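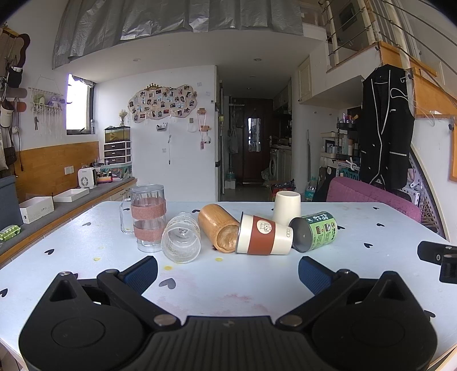 Reading a Fire Weather Forecast
Course handout, Unit 4
Instructor: Gadisa Lencho

Welcome back! Today we get into relative humidity, and I think it's the most fun number on the whole forecast sheet. It tells you how much water vapor the air is holding compared with the most it could hold at that temperature. Warm the air without adding moisture and the percentage drops. So a pleasant, damp morning can turn into a bone-dry afternoon with no new air mass at all.

Why do fire people care so much? Fine fuels – dead grass, needles, thin twigs – trade moisture with the air very quickly. A log might take weeks to catch up. Grass can do it within an hour or so, and that's why a meadow that wouldn't light at breakfast may carry fire by midafternoon.
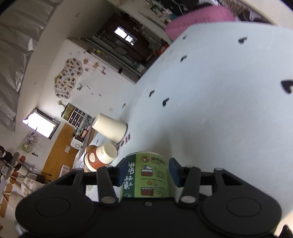 Now put wind on top of that. Wind feeds oxygen to the flames, tilts them toward unburned fuel and carries embers ahead of the main fire. Slope does some of the same work (flames lean closer to the fuel uphill), so always read the wind forecast with a map next to you!

Practice problem: the Dakska ridge station reports 11 percent humidity in October, with steady wind blowing upslope. Which fuels are you worried about first, and which side of the ridge would you check? Write a short paragraph, and sketch the slope if it helps.

Terms to know: dew point, fine fuels, fuel moisture, spotting, inversion.

For next class, bring your notes on the Honditz valley inversion. We'll look at what happens when it breaks – it's a great one.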